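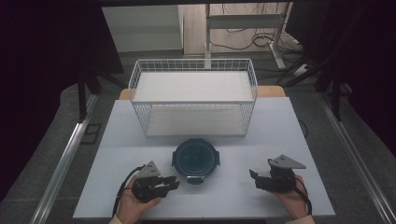 Munberg Bench Inspection – Household Chores, Station 98
Inspector: Maiara Siqueira
Date: January 15, 2020

1. Work surface level and wiped down. Pass.
2. Cables kept clear of gripper jaws. Pass, recheck at shift change.
3. Finger pads and screws secure. See comment.
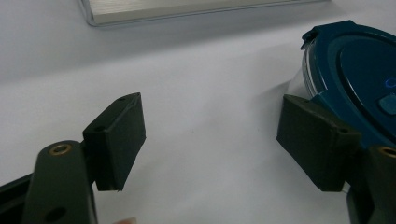

Photo: Munberg Safety Office

Comment on item 3: Screws to be checked by hand before each run.
4. Container lid handling without an operator. Not approved. Lids remain a two-handed task – machine trials are deferred to May.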